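Fellel Fold-Away Drink Bag
Owner's Guide › Section 3: Packing, Carrying and Putting Away

Welcome to the fun part! By now you've shaken the bag out, given it the first wash from Section 2 and found a place for it to live. Section 3 covers what it's for: getting a drink carton (or lunch, or both) from your kitchen to wherever you're headed, and then making the bag small again when you're done.

The steps below apply to the soft, white-lined bag in all of our prints, including Citrus. If you bought the insulated Cudik carrier, turn to Section 5.

Before you pack

1. Clear a patch of table a bit bigger than the bag when it's laid flat. You'll use the same patch later for folding.

2. Run your hand around the inside. Crumbs love the bottom corners, and so do straws.

3. Choose your carton. Small drink cartons with flat sides are the easiest thing in the world to pack in this bag, and a lemon tea in a citrus bag makes us happier than it probably should.

4. Look over the carton's seams and corners. Press the sides lightly with your thumb. A sound carton pushes back a little and stays dry at the corners.

CAUTION: Don't pack a carton that has already been opened. The fabric is soft and the lining is light, and it won't hold back a spill. Pour leftovers into a bottle with a screw cap.
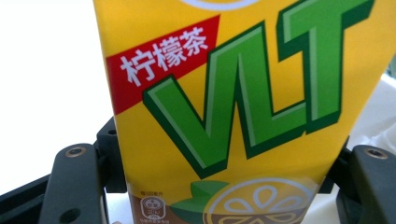
Can I put a carton in the bag straight from the fridge?
Wipe it dry first and it'll be fine. A cold carton collects moisture on the outside, and that moisture goes right into the fabric and anything else in there with it. If you're packing paper napkins or a book, wrap the carton in a small dish towel.

Packing the bag

1. Open the mouth of the bag with both hands and push the fabric down a little, like you're rolling down a sock. A shorter bag is much easier to fill than a tall floppy one.

2. Stand the carton upright in the bottom. Let the base of the carton find the base of the bag before you let go.

3. Pull the fabric back up around the carton. Don't worry about wrinkles! This cloth was chosen because it gathers well, and the wrinkles help hold things in place.

4. Add anything else around the carton, heavy things first. Fruit goes beside the carton and bread or crackers go last.

5. Gather a fold of fabric just below the rim and pinch it closed. Lift an inch or two off the table to test the balance. If the bag tips, set it down and move the heaviest thing closer to the middle.

6. If the bag feels good, you're packed.

Note: Dinesh Gamage, who cut the patterns for the first bags, likes to pack two cartons back to back with the printed sides facing out. It works very well, and they keep each other standing.

Note: Leave the straw on the carton if it comes with one. Loose straws poke at the side seams, and the sharp end can snag the weave.

CAUTION: Keep keys, forks and other pointed things in their own pouch. A soft bag will forgive a lot, but a fork in the bottom corner isn't one of those things.

Taking the carton out again

You'd think this part wouldn't need instructions, and mostly it doesn't. There is a nice easy way to do it one-handed, though, and once you get the feel for it you'll do it every time.

1. Set the bag down on something flat. Pulling a carton out of a hanging bag tends to bring half your lunch up along with it.

2. Hold a good fold of the fabric with one hand, a little below the top of the carton. This keeps the bag down while the carton comes up.
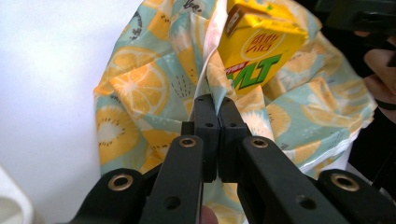
3. With the other hand, take the carton by its two flat sides and lift straight up. Go slowly for the first inch, until you can tell that the cloth isn't coming along for the ride.

4. If the fabric clings, stop and wiggle the carton a little from side to side. Cloth that has picked up some moisture will cling more than dry cloth.

5. Put the carton on the table before you let go of the bag.

CAUTION: Don't squeeze the carton in the middle to get a better grip, especially once the straw is in. You know what happens. (So does the ceiling at our Kumarasinghe Road workshop.)

Note for small hands: Kids do best with the bag rolled down first, as in step 1 of Packing the bag. Malsha Siriwardena tried this section out with her daughter's class before we printed it, and the rolling-down trick was the big hit of the morning -- they wanted to do it over and over, carton or no carton.

Emptying and resting the bag

Now the bag is empty, and it's very tempting to stuff it straight into a drawer. Please give it a little rest first!

1. Turn the bag upside down and give it a couple of good shakes over the sink.

2. Drop it on a clean, dry table and let it fall however it likes. A loose heap with some height in it lets air get in among the folds.

3. Feel the bottom seam after a while. When it's as dry as the rest of the cloth, you can go on to folding.

4. Keep cartons away from the cloth while it rests, so you don't put a new drip on a drying bag.

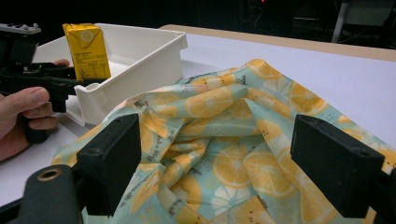

Fig. 3. Citrus print, bunched on the tabletop before folding.

Folding it small

1. Find the bottom seam and pull the bag flat by its two lower corners.

2. Smooth from the middle out to the sides with the flat of your hand. One pass is plenty.

3. Fold the bag in half lengthwise, print side out, then in half again. You should have a long strip.

4. Roll the strip from the bottom seam toward the mouth. Press down as you roll so the air escapes ahead of you.

5. Tuck the loose end into the roll, or slip a rubber band around it.

Note: If your roll comes out shaped like a cone, one side was pulled tighter than the other. Unroll it halfway and go again -- it still fits in a coat pocket either way.

CAUTION: Never roll a damp bag. Damp cloth rolled up tight will smell musty, and you'll have to go back to the wash instructions in Section 2.

For stains from tea or fruit juice, see Section 4.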